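4. Comparing the Two Hand-Held Grippers

Both grippers were tried on the same furniture: a clear six-compartment box with a hinged lid, set on pale paper.

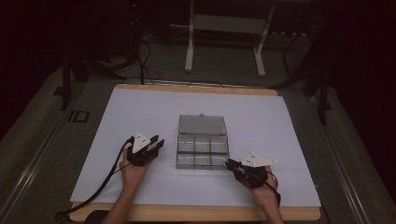 Figure 3. Bimanual trial with the compartment box, lid open. Each hand-held gripper carries a triangular marker plate for pose tracking.

4.1 Fingers and procedure

We compared two finger designs. The Delusach finger is stiff and does exactly what the hand tells it, including the things the hand did not mean. The Grileleo finger gives a little under load, which its users like and its calibration does not. Both fit the same gripper body, so a change of fingers left the trigger, the cable and the operator's complaints as they were.

A trial consisted of opening the lid, moving one small part between compartments, and closing the lid again. The operator held a gripper in each hand throughout. One hand was meant to steady the base while the other did the work, a division of labor that most operators abandoned within minutes and came back to once the box had slid away from them a few times. We logged 1,704 trials at the Steketthorpe lab, of which 800 used the Delusach fingers and the rest the Grileleo.

The trial order was shuffled in blocks. We had planned to shuffle every trial, but swapping fingers takes a screwdriver and some patience, and we ran out of the second one first.

4.2 What went wrong, and how often

Transparent plastic is a poor choice of object if one wants good numbers. We chose it because the Yakubu controller, which later replays the recorded motions on a pair of arms, had done suspiciously well on opaque boxes. With the clear box, its estimate of the lid angle was at times a matter of opinion.

Failures fell into two main groups. With the stiff fingers, the usual trouble was a shove: a fingertip met a divider and the whole box moved. With the soft fingers, the part slipped during the lift and landed in a neighboring compartment – a success by some definitions, though we did not adopt them. In all, 250 trials were scored as failures, and the two designs came out closer than either camp in our group had predicted.

Marker tracking was lost in about 200 trials, mostly when the operator rolled a wrist far enough to turn the plate away from the cameras. We kept these trials in the failure counts and left them out of the path-length figures in Section 5. Tilting the plate would help in some poses and hurt in others. We tried three tilts in pilot runs and settled on the one that drew the fewest objections.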